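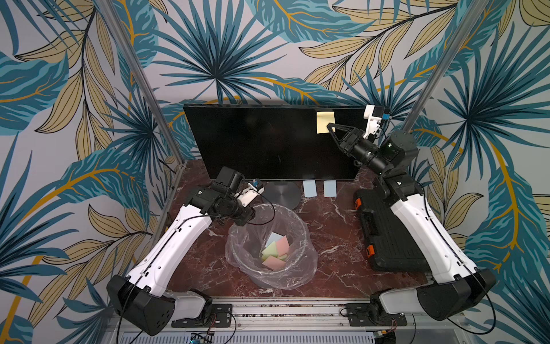 Search this site Go

Home Reviews Stationery Desk Gear Contact

Lamrani sticky notes, three months in

I've gone through a frankly silly number of sticky notes in my life, and these are the first ones I've told my sister about. A pack of 3 pads has 100 sheets in each, and I bought mine in April from the little stationer in Driridcombe.

The glue is the good bit! Most cheap notes curl up by lunchtime and end up under the fridge. I left one of these on the bathroom mirror for a fortnight, showers and all, and it peeled off in one go with no gummy line behind it. They take gel pen beautifully too (my old favourite, the Jellura, used to smudge if you so much as breathed on it).

Gripes? The backing card is flimsy, and the pale colours are hard to tell apart under a warm lamp. I'd love a ruled version as well.

Hüsnü Oral asked in the comments whether they'll stick to painted walls. Mine held on matte paint but dropped off the textured stuff in the hallway.

I've already bought a second pack.

We use cookies to remember your settings. OK Manage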